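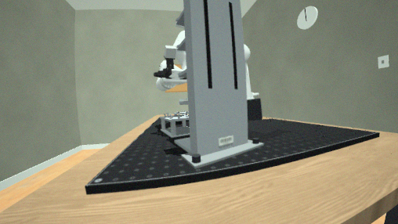 4.3 Do remote demonstrations carry over from the rendered cell?

The usual case for collecting demonstrations in simulation is that they are cheap. An operator sits at a desk, drives a rendered arm with a handheld controller, and produces usable episodes all day without breaking a fixture. We started this project with the same belief. After 2000 episodes in the Flotine cell we hold it less firmly, and this section sets out why.

The task is a single pick from the rack followed by a place on the near side of the board. Each of our 28 operators received the same written instructions and a short practice period, then recorded episodes through the Mistari interface. An episode was accepted if the part ended inside the target region and the arm did not touch any fixed object on the way. By that rule, 1142 of the 2000 episodes were kept. Earlier reports on comparable tasks tend to give only the number of kept episodes, which makes the method look far more productive than it is. The rejected ones took operator time too, and we count that time in every cost given below.

Occlusion is the first problem. Figure 2 is a render of the cell with the slotted gray upright between the viewer and the arm. From there the gripper is in view to the left of the upright, but much of the arm is hidden, and so is the right end of the rack. Mistari lets the operator switch to a second viewpoint, and we had assumed that people would switch when they lost sight of something. Most of them rarely did. They learned a motion that worked and repeated it from the first view, correcting late if the part did not come out where they expected.

This matters for what the policy learns. A person who cannot see the contact moves slowly, stops, backs off a little, and tries again. Those pauses are a response to the person's own missing information. A policy trained on the same episodes sees the pauses without the reason for them, and in our runs it copied them. It hesitated at places where the operator had hesitated, including on trials where the part was already well inside the fingers. Filtering out slow segments removed some of the hesitation and also removed several of the recoveries we most wanted to keep. We did not find a threshold that separated the two.

The second problem is contact. The rendered gripper closes on the part with a friction value we chose by hand. Operators got used to that value within a few minutes and began to take grasps near the edge of the part that we would not trust on hardware. The acceptance rule had nothing to say about such grasps. A good many of the kept episodes include one, and we only noticed when we replayed them at half speed in August.

For comparison we collected a smaller set by hand guiding on the physical arm, with the operator standing next to the cell and moving the wrist directly. Hand guiding has faults of its own. People tire, they push against the joints, and their arms end up in the camera images. Even so, their paths were shorter and their grasps closer to the middle of the part. The Ansari policy trained on this smaller set matched the one trained on the rendered episodes. We would be careful with that result. The two sets differ in operators, in viewpoint and in physics, and our design cannot say which difference did the work.

We also want to correct a claim from our own earlier draft, which said that remote control in simulation "scales without limit." We had no evidence for this. Adding operators added episodes, but the later ones looked much like the earlier ones, and the policy stopped improving well before the set was complete. Anyone planning a similar effort should check the learning curve early and be willing to stop.

Our advice is modest. Report rejected episodes. Record which viewpoint the operator was using at each moment, so that pauses can be checked against what was hidden. Treat the success rule as a filter for bad outcomes only, and have a person look at the grasps. We doubt that a better controller would fix any of this, although the makers of such controllers may disagree.

Comments (3)

Kausar Paracha
Did you try forcing the view switch during the approach? We did this at Farnuvora and the pauses got shorter, but people complained a lot and two of them quit the session.

Mudassar Soomro
Reply to Kausar Paracha: Only in a pilot, with too few people to report. The pauses moved to the moment of the switch. I would like to see your numbers if they can be shared.

guest
The friction value should be in the paper. "Chosen by hand" is hard to reproduce.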